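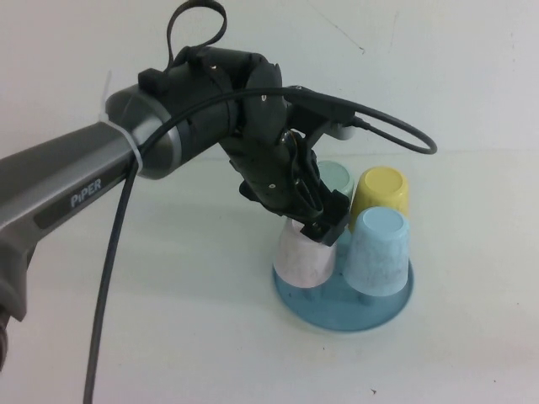

How long does it take a student club to get a robot arm to handle plastic cups? For us, at two meetings a week, it was most of the fall semester, and the last part isn't done yet.

I'm writing this up mainly so whoever joins next term doesn't have to ask the same things again. The project is called Kunon. It is our entry for the Grinitz student challenge, where the task is picking up and placing light household items. We work on it in the robotics room at Zeltstead after classes.

We started in September with soft foam blocks. Those went fine, so we moved to cups. Cups are harder. They are thin, they tip, and if the fingers come down a little off center the cup goes sideways before the grip closes. Most of our early failures were that.

The arm is driven by teaching. One person guides it through the task, the motion gets saved, and the saved runs are used to train the controller. We set ourselves a goal of 2,000 saved runs before the break. As of tonight's count we have 1,945 good ones out of 2,728 recorded. The rest were thrown out, mostly for dropped frames or for somebody stopping halfway – that was me more than once. 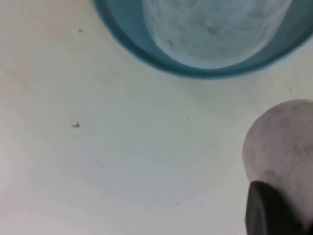
*Close view from above the table, round blue container at the top and one finger at the lower right.*

A few things I would do the same way again:

- Keep the table white and plain. We tried a patterned cloth and the results got worse.
- Write down who recorded which batch. About 600 of our runs have no name on them and sorting those out took a whole meeting.
- Check the cable before each session. It needs enough slack for the full reach.

We also changed the grip speed twice. The slow setting, which the group calls Ishida after the folder it was saved in, is the one we kept. It adds time to each run, and the scoring does have a time limit, so we may have to go back to the middle setting later.

Next meeting we finish the recording and start a new training pass. If you want to help record, come by at four and bring your own laptop – the club one is tied up with the training.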